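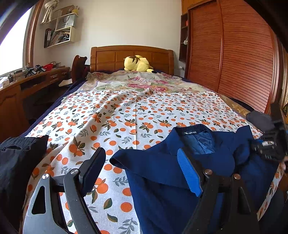

4. Equipment planning and budget

Figure 4. Hand-held gripper at a navy jacket with quilted lining, on a bed in a home setting. One pad is in contact with the fabric.

4.1 What had to be bought

The plan for the equipment was made before the first recording, and it was changed two times. In the first version we wanted to put one robot arm in the laboratory and to teach it with remote control. The arm, its table and the safety fence would have used most of the money, and the clothing tasks would all have been recorded in the same place, on the same gray surface. For folding and hanging of clothes this is a serious limit. A jacket behaves differently on a soft mattress than on a hard table, and a printed sheet under the garment makes it harder to find the edge of the fabric by vision (Figure 4).

We therefore decided to divide the purchase in two stages. In the first stage we bought only hand-held grippers, with cameras and mounts, and the arm was left for the second stage. The hand-held units use the same jaw geometry as the gripper planned for the arm, so that the recordings can be used later without a new design of the fingers.

4.2 Choice of the hand-held unit

Three offers were compared. Cleto sells a complete unit with closed software, and the price includes one year of support. Undden sells the mechanical parts as a kit, and the buyer must add the camera and the mount. The third offer, from Castellanos, was a machine shop offer based on our own drawings. Its price per unit was the lowest, but only for an order of 200 pieces, and we had no use for such a quantity.

We selected the Undden kit at 669 euros per unit. Atif Kakakhel assembled the first unit and kept a list of every tool and spare part that was needed and was not in the box. This list was later more useful to us than the data sheet. It showed, for example, that a spare set of pads should be ordered together with each kit – the delivery of pads alone took almost as long as the delivery of the complete gripper.

The pads deserve a separate budget line. In our first estimate they were hidden under "small material", together with screws and cable ties, and the amount was too low. Clothing with zippers is hard on the pad surface, and a pad that has lost its grip changes the data without giving any error message. We now plan the pads by hours of recording and no longer by number of units.

4.3 Costs of recording in homes

Working in real bedrooms removes the cost of a test room, but it brings other costs. The operator must travel, and the time for setting up is paid also when the recording is short. Furniture is different in every home. Where the bed stands near a desk or a wardrobe, the operator has less space to walk, and a long cable becomes a problem. For this reason we bought battery packs for all units after the pilot in February, although they were not in the first plan.

We set aside 2000 euros for household visits. It covers travel, a payment to the household, and a small reserve for damage to clothes or furniture. The reserve was not touched during the pilot. Murdo Rutherford, who managed the orders, proposed to remove it from the next plan, but we kept it, because the second stage includes heavier garments and a longer period of recording.

No garments were bought. We used what each household had and was willing to lend. This saved money and gave more variety than a purchased set, but it also means that the same garment cannot be recorded again later under controlled conditions. Groups that need exact repetition should plan a small reference set of clothes in addition.

4.4 Storage and computing

Storage was the item where our plan was most wrong. We calculated the disk space from the length of the useful recordings only. In practice all raw files were kept until the calibration was checked, and the disks were full before the end of the pilot. We then ordered a storage server from Nodby for 3000 euros. If we had ordered it at the beginning, together with the cameras, one delivery and one round of approval would have been enough.

4.5 Remarks for the second stage

The arm will be ordered only when a policy trained on the hand-held data has passed the offline tests. The decision is connected to a fixed date in the project plan, so that the offers do not expire in the meantime. Suppliers in our field usually hold a price for a short time, and our purchasing office needs a large part of it for its own checks.

We also recommend to ask for the price of the mount, the clamp and the charger in writing, each as its own line. In two of the three offers we received, at least one of these parts was missing, and a direct comparison of the totals would have been misleading. The corrected comparison is given in the appendix, with taxes and delivery shown separately.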